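FOR RELEASE — Jul 6, 2025

**Cader puts out its care routine for the two-arm Prukwood cell**

Cader has today released the set-up and upkeep notes for its Prukwood cell, free to anyone running a similar two-arm rig. Short document. Plain words. Written by the people who do the job.

The cell is a pair of white and black arms on a front rail, patterned walls on three sides, dark wood-grain floor. The notes start with the bases: bolts checked, rail wiped, then cables, then grippers. Wrist cameras last. The test piece is a lidded storage box, and both arms have to be able to get to it before a shift is signed off.

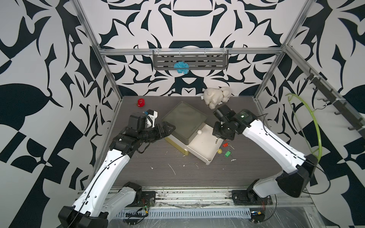
Usman Naqvi would have put the cables first, and said so at the review. A cable that has crept an inch along a link will spoil a morning faster than a loose bolt, in his view, and it takes seconds to look. The order stayed as it was, but cable checks now appear twice in the notes, once at the start of a shift and once after any change of gripper fingers.

Servicing is tied to hours. Full strip-down of each wrist at 2,000 hours, no later. The left arm was done at 1,966 and the right arm the same week, to keep the pair in step. Replacement fingers come from Schmieder and are fitted in pairs, never singly. Old ones get bagged and labelled with the hours on them.
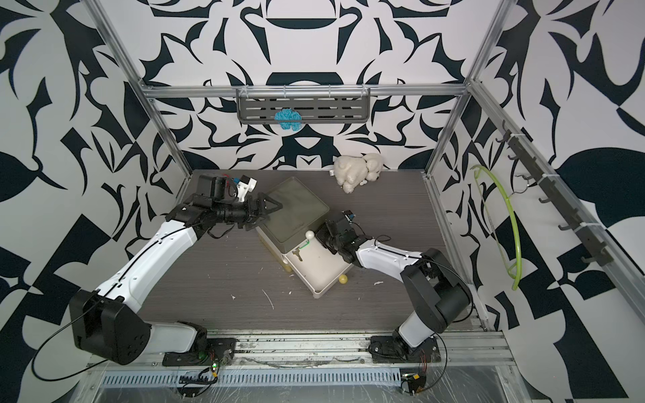 Recalibration takes up most of the second half of the notes. After any work on a shoulder or wrist the arm is sent home, then brought in slowly to the box from its own side. The lid is the part to watch. If it ends up askew, with a corner lifted towards the right gripper, stop there and check the finger alignment before going agian. Walls and shelf stay put during all of this. Floor gets swept last — small white flecks like to gather either side of the box.

Fault log now runs to 433 entries and is included in full, spelling mistakes and all. Tipene Brunton is keeping it up to date and will take corrections from other sites. An updated version is due in October, with a section on the Flesen rail clamps which were not ready in time for this one.

Copies of the notes can be had from the Cader press desk on request. Please say wether you want the printed version or the file.

ENDS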